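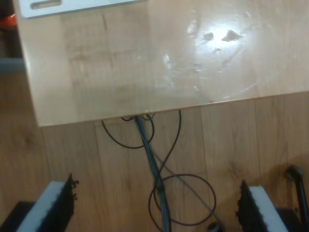 Kastico Rack Arm Kit – pre-trial safety checklist, with comments

Site: Girkel, rear workroom
Supplier: Ginuser
Service plan offered: Zoubi Basic
Visit: October, 9:30 a.m. to early afternoon
Ratings used: OK / OK WITH COMMENT / FIX BEFORE USE / NOT SHOWN

Read this first. Ginuser sells the Kastico as a bench arm for light work on racked equipment: checking ports, pushing latches, pulling and seating cables. The sales sheet says it is "ready for your team on day one." I have read that line on a lot of sales sheets. The ratings below cover the kit as Ginuser's installer set it up for us, on a wooden table with a small rack, and they don't cover what the installer said he would tidy up later. NOT SHOWN means I asked and didn't get to see it. It counts the same as a fail until somebody shows me.

SECTION A. CABLES AND FLOOR

A1. Cables off the floor wherever people walk or stand
Rating: FIX BEFORE USE
Comment: The main bundle comes out from under the front edge of the table and goes to the floor, and there is a thin black cable lying in a wide open loop around it. A foot will find that loop. The Kastico guide gives cable routing one paragraph and no drawing. I would want a tray under the table and a floor cover for whatever is left.

A2. Cables can't be pulled by a chair, cart or foot
Rating: FIX BEFORE USE
Comment: Same bundle. There is no strain relief in the parts list, and when I asked, I was told it is "usually done by the customer." Then it should be in the quote as a customer cost.

A3. Slack under the table is tied up
Rating: FIX BEFORE USE
Comment: One black cable hangs in a loop just under the edge, at a height where a knee or a chair arm could catch it. Five minutes with some ties.

A4. Cables labeled at both ends
Rating: NOT SHOWN
Comment: Asked for a wiring list. Promised by email.

A5. Cables on the arm itself are held and have room to move
Rating: OK WITH COMMENT
Comment: The black cable at the gripper arcs up and over before it runs down the arm, where it is clipped to the housing. It needs some slack to let the wrist turn, fine. But a loop standing up next to a rack full of handles and latches is asking to be snagged. I want to see the wrist go through its full turn at slow speed with the rack in place, and I want to be standing there when it does.

SECTION B. WORK AREA AND RACK

B1. Rack can't tip, slide or walk
Rating: FIX BEFORE USE
Comment: It rests on the table. I could shift it with one hand, low down, without trying hard. If I can, the arm can. Ginuser's reply was that the force limit would stop the arm first. Maybe so, but see D3.

B2. Table surface clear, flat and not slippery
Rating: OK WITH COMMENT
Comment: There is a big sheet of black bubble wrap over most of the table in front of the rack. It is good padding if a part gets dropped. It is also a loose sheet within reach of the gripper, and small screws vanish on it. Use a proper mat, fixed at the corners. The kit price should stretch to a mat.

B3. Equipment in the rack is suitable for a trial
Rating: OK WITH COMMENT
Comment: A NETGEAR switch on top and a rack server under it. A red light was on near the bottom of the server, so treat it as powered. I asked for the first two weeks to be done on dead equipment with the power cords removed. Ginuser would prefer live equipment because it "shows better." That isn't a safety argument.

B4. Reach of the arm marked on the floor
Rating: FIX BEFORE USE
Comment: No marking supplied. The guide asks for 500 mm of clear space past full reach on every open side. We don't have that on the side with the seating unless the chairs go somewhere else, and I was told nothing about this before delivery.

B5. Personal items and loose seating out of the area
Rating: FIX BEFORE USE
Comment: This one is on us. There were shoes on the floor behind the table and a chair or stool close by. Clear it all before each session and keep it clear.

B6. Lighting good enough to see the work
Rating: OK WITH COMMENT
Comment: Bright enough, but the table is glossy and throws glare back at you from some angles. Ginuser says the vision software handles reflections. No test was offered. I'd put a matte cover down either way, which would also deal with B2.
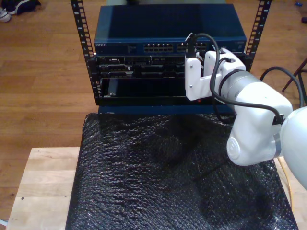 Marlys Tenbrook
Equipment safety reviewer, Girkel

SECTION C. BASE AND MOUNTING

C1. Mounting plate sits flat with no rocking
Rating: OK
Comment: Pushed on it from all four sides with power off. No movement I could feel. Best item on the list.

C2. All mounting holes filled with the correct bolt, or listed as spare
Rating: FIX BEFORE USE
Comment: Looking straight down at the plate, the pair of holes on the left shows a bit of tan, like the wood underneath. The pair on the right shows a bolt or some light patch down in the hole, hard to say which with the shine on it. The guide doesn't tell you which holes are spares. I want a bolt map from Ginuser with each position marked and a torque figure beside it. Until then nobody runs this arm above crawl speed.

C3. Flange bolts present and marked after tightening
Rating: OK WITH COMMENT
Comment: Hex socket bolts are in around the ring. No paint marks on the heads, so there is no quick way to see if one has backed off. A paint pen costs next to nothing. Mark them, then check the marks weekly.

C4. Table rated for the load
Rating: NOT SHOWN
Comment: The table is ours. Ginuser approved it from a phone call. No load figure was asked for, and the guide only says "a sturdy bench." The underside needs a look with the arm moving.

C5. Table top sound near the base
Rating: OK WITH COMMENT
Comment: There is a large dark patch on the wood in front of the plate. It may be damp, an old stain or only shadow – I couldn't settle it from the photo and I didn't note it at the visit, which is my mistake. Wipe it, press it with a thumb, and write down what you find. If the wood is soft, the arm comes off this table.

C6. Cable at the base seated
Rating: OK WITH COMMENT
Comment: Black cable comes in at the side of the plate and ends in a round fitting tight against it. Check that it can't rub on the plate corner.
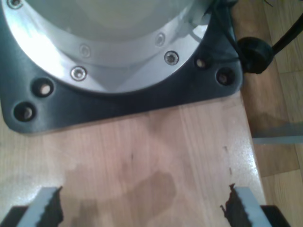

Kastico base from overhead, with mounting plate and open gripper.

SECTION D. GRIPPER, STOPS AND SPEED

D1. Finger pads whole, with no loose material
Rating: FIX BEFORE USE
Comment: The dark edges on both fingers look ragged. Ginuser calls this normal for the pad type. The brochure says the pads are good for 500 grips. The counter on this unit read 478 when I looked, on a kit quoted to us as new. So either it's been used as a demo unit, or the counter means something else, and I would like an answer in writing. New pads before the trial starts.

D2. Pinch points labeled
Rating: FIX BEFORE USE
Comment: Labels come in the box, on a sheet, unpeeled.

D3. Force limit tested at the gripper
Rating: NOT SHOWN
Comment: The whole safety case rests on this one feature and there was no gauge on site to test it. Don't accept a hand test. Someone letting the arm bump their palm and smiling is not a measurement.

D4. Emergency stop within reach of the operator
Rating: OK WITH COMMENT
Comment: It works. I pressed it three times from different positions and the arm stopped each time. The lead is short, so it ends up where the installer stood and not where our people would stand.

D5. Arm stays put after a stop
Rating: OK
Comment: No sag that I noticed.

D6. Restart needs a deliberate step
Rating: OK WITH COMMENT
Comment: Two clicks on the tablet. The tablet can be in another room. I would ask for a key or a button at the table.

SECTION E. THE ZOUBI PLAN

E1. What the plan covers
Rating: OK WITH COMMENT
Comment: Remote checks and software updates. No site visit, no bolt check, no pad changes. It is sold as "full care."

E2. Response time
Rating: OK WITH COMMENT
Comment: 40 hours for a safety question on Basic. The faster tier costs more. I don't like safety questions being priced by tier.

E3. Updates can be refused or delayed
Rating: NOT SHOWN
Comment: I was told yes. The terms I have don't say it. An update that changes speed or force settings overnight means Section D has to be done again.

RESULT
Not cleared for the 8-week trial. Slow moves with power removed from the rack are allowed for setup only, one person at the stop, nobody else at the table.

To clear: every FIX BEFORE USE closed, plus A4, C4, D3 and E3 shown. Ginuser has the list. I will redo Sections C and D in person and take the rest on photos.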